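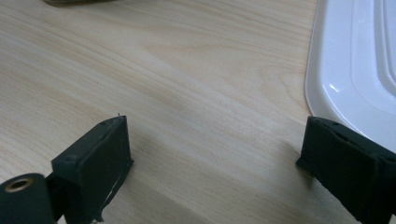
I've been trying to get my evenings back, and the thing that has helped most is a kitchen timer. I bought it in August at Hindano, the hardware place near the bus depot, after the one on my phone kept leading me to the news.

The rule is 18 minutes per job. Bills, dishes, the drawer with the batteries in it. When it rings I stop, even if the job is half done. Most nights I do two rounds and then sit down with a book.

I was surprised by how short some jobs are. I had put off calling Plonix about the internet bill for 41 days - I worked it out from the date on the letter. The call was over before the timer rang, and they took the late fee off.

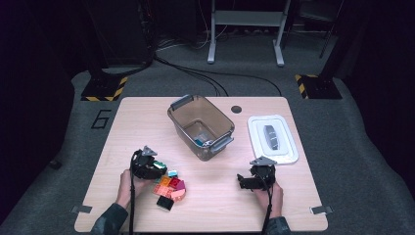
*Last updated in August, 9:40 p.m.*

Toys are the one thing the timer doesn't fix. Sorting building bricks by color lasted two evenings in our house. Now they go into a bin in any order and the lid goes on.

Cooking doesn't work with it either. I tried it with rice and burned the pot, so the stove has its own clock again.

Next month I want to try it on the garage. There are paint cans in there from before we moved in, and I still need to find out when the county takes them.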